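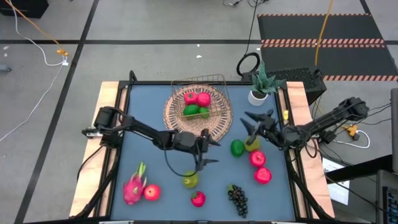 A bench at work: two arms, one wire basket, and plenty of toy produce still on the table.

Neltura Bench Planning: Frequently Asked Questions

For people who have been told to "get a number together" for a two-arm tabletop setup. Last updated Sunday, December 3, 2023.

What does Neltura sell?

Tables, rails, mounting boards, cabling, and the planning work that goes with them. We don't make arms. You choose those from whichever manufacturer you like, and we build the bench they bolt to. If you haven't picked arms yet, you can still start a plan with us, but leave the mounting section blank. Guesses in that section have a way of getting drilled.

What is the difference between a Lo and a Masau?

The Lo is our basic bench: a framed work surface with room for an arm on each side. The Masau is the same bench with a longer surface, a second equipment shelf, and a higher price. Most first-time buyers ask for the Masau and need the Lo. We're happy to sell you either one, but please put your objects on a taped-off piece of floor first and see how much room they take.

How much should we set aside beyond the arms?

Our standard accessory package for a Lo is $2,896. It covers clamps, power distribution, cable management, and two emergency stops. It does not cover a computer, cameras, or anything you put on the table to be picked up. Freight within the lower 48 states is a flat $878. Yes, it's a flat fee even if you're down the street. Customers down the street can ask for pickup, and should bring a truck with a bed longer than they think they need.

Do we really need a budget line for props?

Yes, and it should have a real number in it. A sorting or packing task needs containers, and it needs objects in different shapes. A pear, a bunch of grapes, and a dragon fruit with a leafy top ask very different things of a two-finger gripper. Toy produce is cheap and keeps indefinitely, and your finance office will query it harder than it queried the arms. Call it "manipulation test objects" on the request. We've seen the same order rejected as "play food" and approved a week later under the longer name.

Buy duplicates of whatever you like best. Discontinued toys are a leading cause of mid-project redesign.

Can we use household baskets and trays?

Please do. Wire baskets are a good test, with thin sides that a gripper can catch on and gaps that make for interesting camera images. Woven mats and trays give you texture under the target. Measure the opening of your basket against the open width of your gripper before you order a dozen, and remember that the gripper has to get back out again.

How much floor space should we plan for?

More than the bench. People send us a sketch with the tabletop drawn neatly to scale and nothing else in the room. Arms overhang their mounts. The computer has to sit somewhere, as do the power supplies, the spare cables, and the person who will be standing there most of the day.

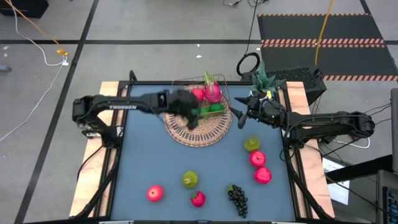 Then there is the cabling. Every arm brings power and data, and each of those brings a length that is either a little short or enormously long. Plan a route for the extra before delivery, and leave a way to walk around the back of the bench without stepping over anything. Tape on the floor is the cheapest layout tool we know of. Use it to mark the bench, the reach of each arm, and the line visitors should stay behind. They won't, so put the stop button where you can get to it.

What is Kuloner, and do we have to use it?

Kuloner is our planning worksheet. You enter arm weight, reach, mounting pattern, and room dimensions, and it produces a parts list and a price. It's free. You don't have to use it, but if you send us the same information in an email, someone here will type it into Kuloner and you'll be waiting on their typing.

The worksheet doesn't save drafts. This is on our list and has been since April.

How long does delivery take?

A Lo ships 35 days after we have a signed order and a final mounting pattern. "Final" is the word that usually causes trouble. Changing the mounting pattern restarts the clock. A Masau takes longer, and we'll quote the date with your order so that you have something to hold us to.

How much staff time should we budget?

One customer kept careful track and logged almost 85 hours between opening the first crate and running the first task they were willing to show anybody. Their people were experienced. If yours are new to this, add to that number. Staff time is the line most often left out of a request, on the theory that those people were going to be at work anyway.

Should we buy spares?

Gripper fingers, yes. Cables, yes. A third arm, only if a week without one would cost you something you can name in writing. Check what your arm manufacturer will repair and how long it takes, and ask whether you have to pay shipping both ways.

Can we start with one arm and add the second later?

You can. Every Lo comes drilled for both sides. Order both mounting boards at the start, as a board added later is billed as a separate shipment at the full freight rate. Also tell whoever approves your budget that a second arm is coming. It's an easier conversation now.

Do you sell used or demonstration benches?

Occasionally. They have scuffs, and at least one hole in a place where nobody needed a hole. Discounts depend on the hole.

Are plants allowed near the bench?

This comes up more than we expected. Our warranty excludes soil in the electronics and is otherwise silent on plants.

Can you come and set it up for us?

Yes, by quote. We level the bench, mount the arms, check the stops, and route the cables. We don't program tasks or write your grant report. Have the room cleared and the power installed before we arrive, and let the loading dock know our names. Installation visits that begin with an hour at the loading dock are billed for the hour.

How do I get a quote?

Fill in Kuloner and press Submit once. Pressing it again produces a second quote, with the same total.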